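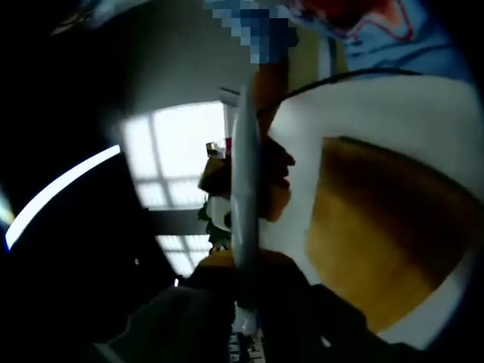
Gripper camera view at the demo, window side.

Running a Hands-On Gripper Demo at an Open Day: Part 2, The Bench Session

Part 1 covered the room booking, the power layout and the sign-up sheet. Part 2 covers the bench session itself: one hand-held gripper, one presenter, one assistant, and a group of visitors who will want to try it. The procedure was written up after the July open day at our Likcombe workshop, where Seraina Aigner presented and Carla Haddadin ran the recording laptop. It assumes you already have a working gripper and know how to start and stop a recording.

What you need

Hand-held gripper with camera, fully charged
Recording laptop with the Nevby viewer installed
Second screen, facing the visitors
Work gloves in several sizes
A bench or table with access from at least two sides
Household items for the tasks
Gaffer tape and cable ties
A printed consent sheet and a pen that works

Nevby is our in-house viewer. Any program that shows the camera feed live and can mark the start and end of an episode will do.

Step 1. Position the bench

Set the bench so that the presenter can reach it without turning away from the group. Leave enough space on one side for the assistant to lean in. Most first-time presenters push the bench against a wall to save room and then find that the assistant has no way to help.

Check the daylight next. A wide-angle lens takes in far more than the operator is looking at, and a bright window will end up in the image from most positions. Lock the exposure on the objects before the visitors arrive. If you leave it on automatic, the image will darken each time the gripper swings toward the glass. We locked ours at noon and had to repeat it in the afternoon when the light moved. Blinds are the better answer if your room has them.

Step 2. Route the cables

Keep every loose cable on the side away from the visitors. Where one has to cross the work area, give it slack and have the assistant hold it during the episode. Do not tape a moving cable to the bench. It will pull tight at the limit of reach and stop the operator's wrist halfway through the motion.

Before opening the doors, move the gripper through the full work area once with the cables in place. Watch for two problems:

A cable that catches on the rim of a container
A cable that crosses between the lens and the fingers

The first ruins an episode. The second ruins it more quietly, and you will only find out at playback.

Step 3. Choose the tasks

Two tasks are enough for a visitor session. The first should be a plain pick and place with something light and rigid. The second should involve a long or thin object, where the angle of approach matters and a poor grasp is easy to see on the screen.

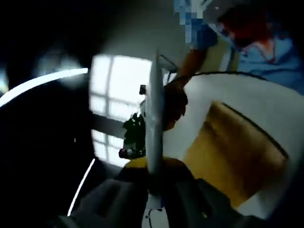 Long objects need a rehearsal. The operator has to decide where to take hold, and the choice is different for a person using a tool than for a person using fingers. Close to the balance point, the object stays steady and the wrist can turn freely. Close to one end, it swings. Let visitors try both. The difference is obvious in the hand within a few seconds and takes a long time to explain in words.

Avoid clear plastic and polished metal for either task. Reflections confuse the tracking in some software, and visitors will assume that they did something wrong.

Step 4. Run the demonstration

Keep the presenter's own demonstration short. Ours ran to three episodes, in this order:

1. Full speed, no commentary. Let the group see what the work looks like.
2. Half speed, with commentary. Name each phase as it begins: reach, close, lift, carry, lower, release.
3. Playback of the second episode on the visitors' screen.

Seraina talks during the reach and the carry and goes silent for the close and the release. I recommend copying this. Visitors look at the fingers when the talking stops.

During playback, point out the moment of contact. Step through it one image at a time if the viewer allows. In Nevby this is the comma key to go back and the period key to go forward — the arrow keys jump a full second and will skip past it.

Step 5. Hand over to visitors

Give each visitor two tries. Fit the gloves before the visitor reaches the bench, otherwise the line stops. The assistant starts and ends each episode from the laptop and calls out both.

Say the following before the first try:

Hold the grip with the whole hand.
Move slower than feels natural.
Keep the other hand out of the way unless the task needs it.
If you drop something, stop and leave it where it fell.

The last one matters for the recording. A dropped object is a useful episode if it ends cleanly. It is useless if the operator chases the object off the bench with the camera still on.

We took 28 visitors through on the Saturday and recorded 69 episodes, including the presenter's. Of those, 40 were kept. Most of the rejected ones were cut for a late start call, where the hand was already moving when the recording began. That is an assistant error and can be fixed with practice.

Step 6. Faces and consent

The camera will record people who are standing near the bench. Explain this at the door and have everyone sign before they come in. Blur faces before any of the material leaves the workshop, and then check the result by eye. Automatic blurring handles front views well and is weaker on profiles, on people leaning over, and on anyone who appears near the border of the lens. Our first pass missed several side views. Budget an hour for checking.

Troubleshooting

Live view freezes on the visitors' screen. Unplug the second screen and plug it back in. Recording on the laptop normally continues, so do not restart the gripper.

Fingers close but the object slips. Clean the pads with a damp cloth and let them dry. Glove lint builds up over a session.

Episode saved with no end mark. Open it in the viewer, set the end by hand and save under the same name. Carla keeps a paper list of these during the session — faster than finding them afterward.

Group too large for the bench. Split it and send half to the Daneo table, described in Part 3 along with teardown and file backup.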